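Gripper stays open after close command in sim, log says grasp OK

Posted by Jocelyn Baluyot, Apr 29, 2018

I run pick tests in simulation for a small shop in Plondbridge. The arm has a two-finger gripper with a camera looking down past the fingers. In one of our rooms the gripper stopped closing. The planner sends the close command, the log prints "grasp OK" and the arm goes on to the next step with the fingers wherever they were. Wrist camera renders from that room: 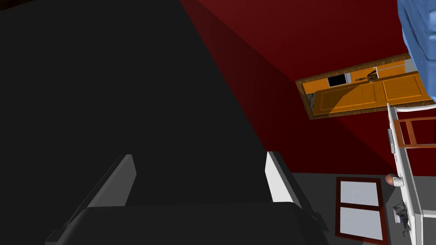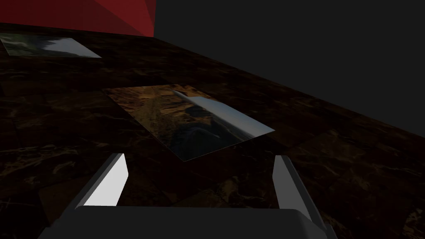 The same arm and the same controller work in our other room. I have reinstalled the controller package and reset the joint limits. Physics step is 2 ms, close timeout is 5 seconds. No error anywhere. What bothers me most is the "grasp OK", as this code is supposed to go on the real arm in August.

Dougal Forsyth

Check what your "grasp OK" is based on. In a lot of setups it only means the command was accepted. If you never read the finger joint positions back, the log will say OK with the gripper wide open.

Print both finger positions before the command and again when the timeout ends. If they don't change, look at the joint names. Room files sometimes load their own copy of the robot with a prefix on every joint, and the controller then talks to names that aren't there. Ours did this for weeks at the Wovbridge site.

Also, don't put it on the real arm until a failed grasp stops the sequence. An arm that thinks it is holding a part will swing through the whole place motion at full speed.

Ramil Tiongson

had something like this, turned the finger force up to 70 and it went away. might be friction

Divina Mercado

Force won't help if the command never reaches the joint, and I would not carry a setting like that over to hardware without checking the rating first. Dougal's test takes a minute, so do that one first.

Jocelyn Baluyot

It was the prefix. Finger positions were identical before and after. The room file had its own robot entry and every joint name had "r2_" in front. I took the entry out and the fingers close now. I also changed the check so it reads the positions and halts if they haven't moved. Still have to go back through 2,000 logged runs and find out which ones were marked OK by mistake.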